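I cleared my desk in April, and it took me 9 evenings. I'm not proud of that! The desk came from Sernell, a little secondhand place near the bus station, and in all the time I've owned it I had never once got down to the bottom layer.

Out came the receipts (202 of them, I kept a tally on an envelope), three dead pens from the Zerkier trade fair, and a Painemal catalog I'd been using as a coaster. Most of it went straight into the recycling – the catalog too, coffee rings and all.

Then I got picky about what could come back. A lamp, yes. The stapler, maybe. My sister-in-law swears by Clolto drawer trays, so I bought two and filled them the same night, which felt like cheating. But oh, a plain white surface with room to spread my elbows! I kept wandering back in with my tea to look at it. 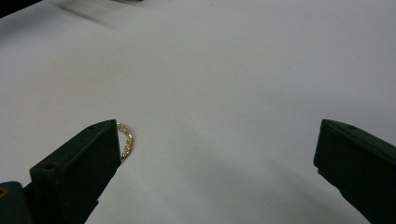
What went back on the desk

A dark shape, top left. One bit of gold jewellery. The stapler lost.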